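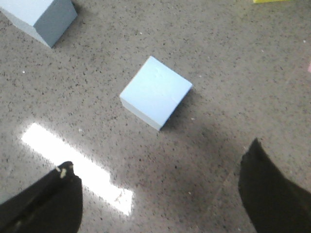

Who should decide when a rented home is quiet enough to live in? The building inspector should, using a measurement taken in the finished flat with the doors shut and the neighbours at home.

At present the decision is made on paper. A developer in Brurkdale submits a floor build-up that has passed a laboratory test, the plans are approved, and the matter is closed before the first joist is laid. The laboratory floor is built by people who know it will be tested. The floor on site is built in October by whoever is available, with pipes passing through it and a skirting board nailed hard against the screed. The two floors share a drawing and little else.

The Brikgate scheme shows the size of the gap. It has 194 flats, all approved on the same drawing. Divya Sundaram, an acoustic surveyor, was asked by the residents' group to test a sample, and found that 70 per cent fell short of the figure on the approval certificate. Most of the failures were at the edges of the floor, where the resilient strip had been trimmed too low or left out. A strip of that sort costs very little. Lifting a finished floor to replace it costs a great deal, and the tenant has to move out while it is done.

The usual objection is expense. Lucimara Araújo, who manages the Marinho estate, put the price of a site test at 200 pounds per flat in her reply to the council's consultation, and argued that it would be passed on in rent. I accept her price. Spread over the life of a floor it is a small sum, and it should be set against the cost of noise complaints, which councils already pay for in officer time and seldom record as a building defect.

A second objection is that testing every flat would delay handover. This has more force. A sensible rule would test one flat in ten, chosen by the inspector, and extend to the whole block if any of them failed. The builder would not know in advance which rooms would be picked - that is the point of the rule, and it should not be bargained away.

There is also the question of what gets measured. Airborne sound is easy to test and is what most people mean by noise, but the complaints I read are mainly about footsteps, chairs and washing machines. Impact sound has to be part of the test. So does the low end of the range, where a heavy tread is felt as much as heard and where the present rating is generous to light timber floors.

The consultation closes on 06/10/2026. Responses should quote reference 2301 and say which floor the respondent lives on.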